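Chapter 4
Paying for Pretty: Cosmetics, Scarcity and the Player's Wallet

I spent two years of my life drawing hats. I'm not complaining, they were good hats, and some of them are still being worn by little digital foxes in a game called Favberg, which you met back in Chapter 2. But when I started that job I assumed I'd been hired to make art, and it took me an embarrassingly long time to see that I was also making prices.

This chapter is about that second job. We're going to look at items that change how something looks in a game and change nothing else, how studios decide what to charge for them, and why players who swear they'd never spend a cent on a hat end up owning a whole closet of them.

Let me start with a story, and then we'll get to the vocabulary.

The first winter Favberg was running, we put out a snow cape in December. It was a plain thing - white, a bit of sparkle at the hem, done in an afternoon. We sold it for 400 gems and took it out of the shop when the event ended. The same month we released a suit of armor that Chrysanthi Drakos had worked on for weeks, with moving gears and everything, and we left that one in the shop for good at the same price. Guess which one people wrote to us about the following summer! The cape, every time. They wanted to know when it was coming back. They wanted to trade for it. One player sent a very long poem.

So what did the cape have going for it? It was gone, for one thing. It also told other players that you'd been there that first winter, and the armor could never tell anybody that, however nice its gears were. Economists would call the cape a signal, and we'll borrow the word, but keep in mind that the players never used it. They said things like "oh wow, you've been here forever."

I used to teach this chapter by putting the cape story on the board and asking the class what we should have charged. Most groups say more, and a few say a lot more (there's always one person who wants to run an auction). Then I ask what would happen to the people who already own the cape if we brought it back next year at half price, and the room gets a good deal noisier.
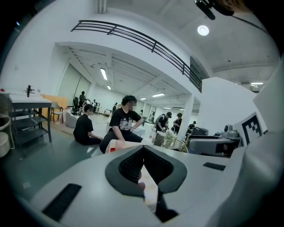
Filippos Deligiannis objected that bringing an item back is only unfair if the studio promised it wouldn't come back, and that most shops promise nothing at all. The wording, he said, is usually "limited time," and limited time could mean this week and then every other week until the servers close.

I think he's right about the wording and wrong about the feelings, and a lot of this chapter lives in the gap between the two. Players read a promise into the word "limited" whether you meant one or not. When the racing game Zustanier re-released its launch paint jobs, the terms of sale allowed it completely. The forums were on fire for weeks anyway. The team ended up giving the original owners a small badge that the new buyers couldn't get, and things calmed down after that, though I still know people who are sore about it.

Now for the vocabulary. I'll keep it short here and we'll build on it as we go.

A cosmetic is an item that changes appearance or sound and leaves every number in the game alone. If your sword looks like a fish but hits exactly as hard as before, the fish is a cosmetic. If it hits even a tiny bit harder, it isn't, and you're in Chapter 5.

A rotation is the schedule by which items enter and leave the shop. Some studios publish theirs. Most don't.

A return is any second appearance of an item that was once removed. Color variants are an awkward case and we'll argue over them in Section 4.3.

A floor price is the lowest price a studio will ever put on an item, sales included. Holanda, the farming game we'll use for our long case study, kept a strict floor for its barn skins and then broke it once, and you'll get to see the mess that followed.

One more thing before Section 4.1. Please pick a game you play yourself and keep a shop diary while you read this chapter. Write down what's on sale, what it costs, how long it stays, and (be brave) whether you wanted it. You'll need at least 9 entries for the exercise at the end, and it's a miserable thing to fake the night before - I've read the fakes. Free games are fine, and so are old ones, as long as the shop still changes.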